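# Small habits that keep a two-arm bench cell happy

I've looked after the same two-arm cell for a good while now, and most of what follows is stuff I scribbled on the back of a parts list and never typed up. Well, now it's typed up! We build our scenes in simulation first and then carry the settings over to the real bench at Mottram, so some of these tips are for the screen and some are for the workshop, and plenty of them work for both.

## Before you touch anything

Make a copy of your settings file. I know, I know. But do it, and put the month in the name (mine says May, and it was May, and I've been glad of it more than once).

Next, home both arms one at a time. I always do the right arm first, only so I don't have to stop and think which one I've done. Keep the other one parked with its hand up while you do it – two arms coming home together over one small table is a good way to learn what a wrist joint costs.

Then check the cables. I like mine coiled behind the base on the far side of the table, with enough slack that the arm can turn all the way without tugging. If you've pulled the coil tight to make it look tidy, loosen it again. Tidy isn't the point back there.

## Use plain cubes for setting up

You don't need fancy test parts. Small cubes in different colors do nearly everything: you can tell at a glance which one went wrong, and "it dropped the yellow" is a lot quicker to shout across a workshop than a part number. Ours came from a mixed bag by Zemitz, and I modeled the simulated ones to the same size with a pair of calipers and a cup of coffee.

Have one arm do the work and let the other wait low with its fingers clear. You'll find out pretty fast if your waiting position is any good, and if two cubes end up bunched together at one hand, that tells you something about your spacing too.

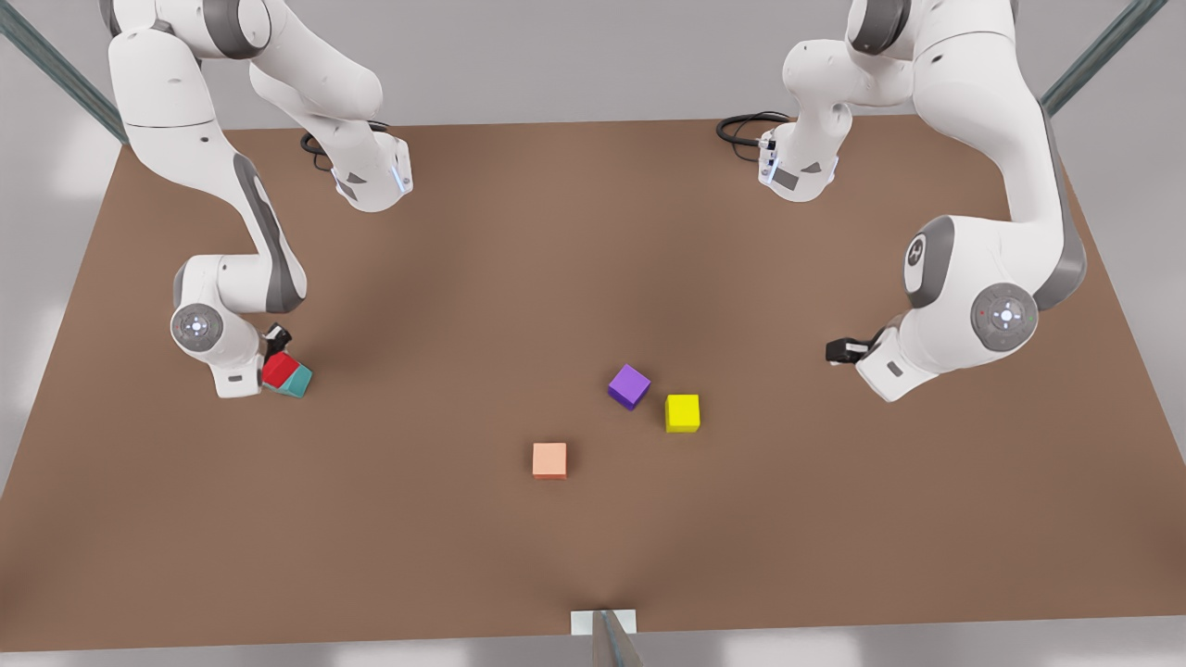 Derek Garside wrote in to ask whether I set the waiting arm by eye or by numbers, and said that on his own cell he'd always typed the joint angles in by hand and then spent the afternoon chasing a tiny offset.

By eye first, Derek, then numbers! I jog it to where I like it, save the pose, and after that I only nudge the saved numbers. Typing angles in cold has never once gone well for me. And if you do get an offset that won't go away, look at the bolts under the base before you look at the software. Ours had worked a hair loose and I lost a whole evening blaming the wrong thing.

A few more that belong in this part:

- Run the first pass slow. I use 12 percent and I don't care who laughs.
- Leave the cubes a bit crooked. If everything is lined up square, you're only testing the easy case.
- Wipe the tabletop on the real bench with a barely damp cloth. No polish, ever, or your cubes will skate.
- After you change the lighting in the simulation, redo the color check. Yellow is the one that fools me.

## Looking after the fingers

Fingers get ignored until they start dropping things, and then everybody blames the camera. On the real hand I take a look at the fingertips every 400 picks and wipe them down with rubbing alcohol. Any shiny patch means that bit is doing all the gripping and the rest is along for the ride, so I loosen the finger, square it up against a flat block, and snug it down again a little at a time, swapping sides as I go.

For the opening width, start with the fingers wide, wider than you think you need, and bring them in later when you know your approach is good. I also like to do this part with two cubes sitting close together, a narrow gap between them and one turned at an angle. If the finger can get down into that gap without shoving the neighbor, you're in great shape. If it can't, go in from a different side before you start fiddling with the width, and watch it through the view down the fingers while you do it.

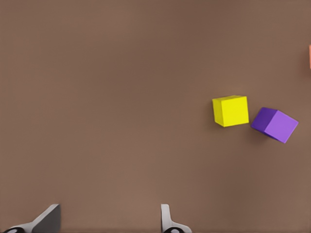 Beryl Clegg says she goes further and turns the whole wrist to match the angle of the cube before she brings the hand anywhere near it, and that this cured most of her bumped neighbors on a Mostance hand she's had for years.

I've tried it her way now and I like it. It adds a moment to each pick, but I bump far fewer cubes, and I've put it in my own settings under the name "beryl" so I remember who to thank (thank you, Beryl!).

## Odds and ends

Grease: tiny amounts, on the slide only, never near the pads. I keep a tub of Cerer on the shelf and it'll probably outlive me.

Write the pick count on a strip of masking tape stuck to the cabinet door. Mine said 1233 the last time I cleaned the slide, so I'll be in there again before long with my cotton swabs.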